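19 Feb 2024

**Progress report: Drira small makers grant, second period**

This report covers work at Gustton Jewellery since the August report. The grant supports our move from outsourced plating to finishing our own pieces in-house, and a repair service for customers who already own our jewellery.

Production is on schedule. We finished 1,314 pieces in the period, mostly earrings and fine chain. The Orkari range (sterling silver with a matte finish) made up the largest share. The Quách range is behind, as the first castings came back with pitting on the inside of the ring bands. The caster replaced them at no charge and the second batch was fine. 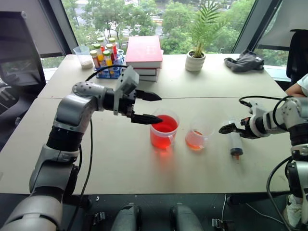
*Morven Urquhart*

Plating is now done in-house for all earrings. Chain still goes out, and I expect that to continue until the end of the grant. Our results on anything longer than a bracelet were patchy, with the colour noticeably lighter near the clasp. I would sooner pay the outside plater than sell those.

We received 136 repair requests. Broken clasps were the most common, followed by stretched jump rings and worn plating. Turnaround is up to 24 days, which is longer than we promised in the application. The delay is nearly all in posting and in waiting for customers to approve the quote. From next month the order form will let them approve minor repairs in advance.

We also rewrote the care card. The old one told people to keep pieces dry but didn't mention sunscreen or chlorine, and both came up often in the repair notes. The new card fits in the lid of the box and is printed on one side only. 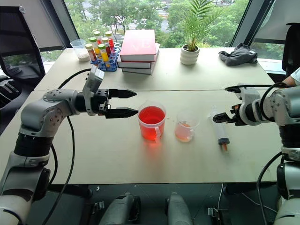 ## Spending

Spending is within budget overall. Silver cost more than we allowed for, and we covered the difference from the packaging line by keeping the existing boxes for another season. The polishing motor was bought second-hand, so there is a small amount left under equipment. I would like to put it towards a second ultrasonic cleaner and will send a written request with the quote attached. Receipts are in the shared folder, sorted by budget line.

## Staffing

Both bench positions are filled. Our trainee has finished soldering and has started on stone setting, beginning with bezels. Hours are as set out in the agreement.

## Still to do

- Finish and photograph the Quách rings
- Put the new repair form on the website
- Send the care card to our 4 stockists
- Get a new price for chain plating before the current one lapses
- Update the insurance schedule to include the polishing motor

The only change to the agreed timeline is the Quách launch, which moves back by one month. Please let me know if you need a formal variation for that, or if an email is enough.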